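Lists > Durura Kitchen > Soups and beans

We use cookies to remember your list settings. OK

Stojan Matić wrote:
> My bean soup comes out thin every time. 2 cans of beans, 12 cups of water. Help!

Stojan, that's a lot of water! I'd start with half – you can always add more later. I also mash a scoop of the beans against the pot and stir them back in.
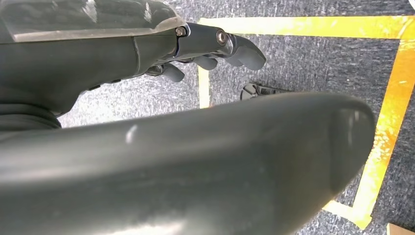
Yellow tape on the speckled carpet

Do you fry your onions first? I let mine go really brown (my aunt would say burnt) and then add the paprika off the heat.

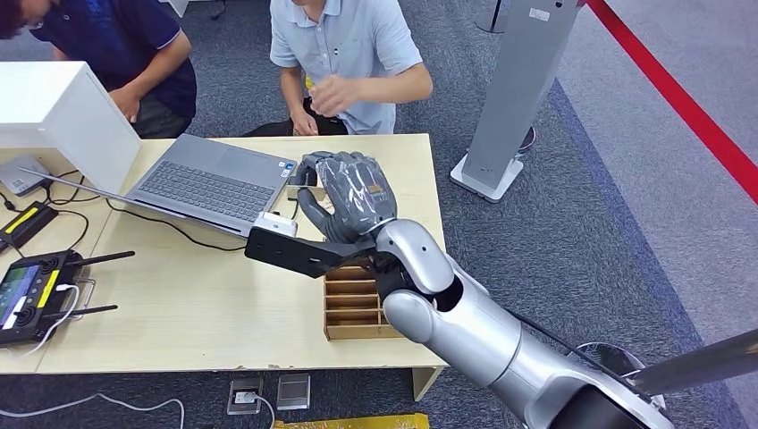
Jasmina Dimitriou says she skips the mashing and drops in a grated potato, which thickens it just as well. I'm trying that next pot!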